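Jeklow's landlord wants you to believe a window can pay for itself

Tenants at the Farkik estate in Jeklow have been told their draughty windows will be replaced from January, and that they will be better off for it. The second half of that promise deserves a harder look than it has had so far.

The scheme comes from Cluletura, the housing company that took over the estate's 292 flats. It says new glazing will save a typical household 245 pounds a year on heating. To help cover the work, rents will go up by a fixed monthly charge, which the company calls a "comfort contribution". The charge stays on the rent account even if the savings don't turn up.

Where does the figure of 245 come from? The leaflet pushed through doors last month doesn't say. A footnote mentions "modelled results", and a spokesperson confirmed when asked that no flat on the estate has had its heating use measured before or after new windows. The model assumes every room is kept at the same warmth all day. Plenty of tenants heat one room in the evening and put a jumper on in the others. You can't save money on heat you never bought.

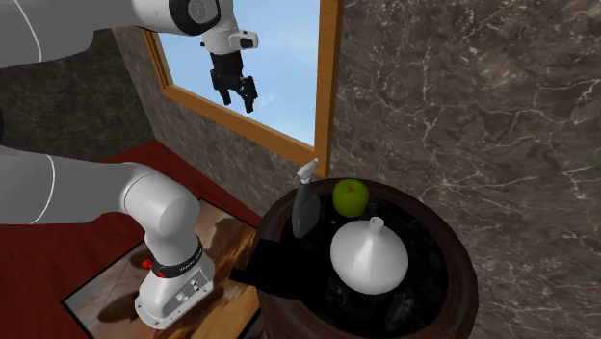

*A tan wooden window frame with blue sky and thin cloud beyond.*

Then there is the matter of the frames. Cluletura wants the wooden ones out and plastic ones in, across the whole estate. It says repair was "considered and ruled out", but has not published the survey behind that decision. Ifigeneia Chatzigeorgiou, a joiner who has worked on older flats in the town for years, is not convinced.

"Most of what I see is failed putty and a gap at the bottom where the paint has gone," she said. "You can put a seal in and hang the sash properly in a morning. I'm not saying every frame up there is sound, but I'd want somebody to show me the rotten ones before they skip the lot."

She puts the cost of a full repair with draught seals at 1,000 pounds a flat. Cluletura's own price for replacement is 3,000. The company says the two can't be compared as its figure includes scaffolding and a guarantee. That may be fair - but it won't say how much of the total is scaffolding, and the guarantee covers the glass and not the fitting, where draughts tend to start.

The contractor, Kawaguchi, was picked without an open tender. Cluletura says this was allowed under an existing deal, and declined to share the terms. 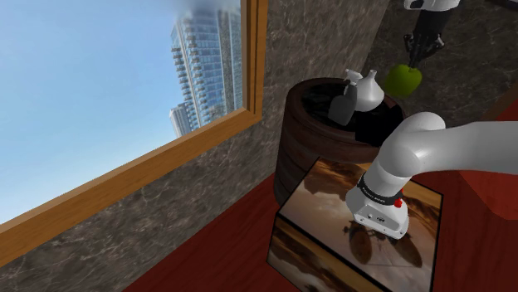 *A low, square table with a muted brown and grey landscape-like pattern on its top and front.*

Tenants were invited to one drop-in session, held at 2 pm, when a good share of them were at work. Those who got there were shown colour samples for the handles. Several asked what would happen if they said no to the work. They were told that the question would be "taken away", and they are still waiting for it to come back.

Warmer flats would be welcome, and few on the estate would argue for keeping a rattling window. A trial in a handful of flats over one winter, with meter readings anyone could check, would settle most of this. Cluletura says there isn't time, as its prices are only held until the spring.

The company will write to every household with a start date. The letter will also set out the monthly charge, which has not yet been announced.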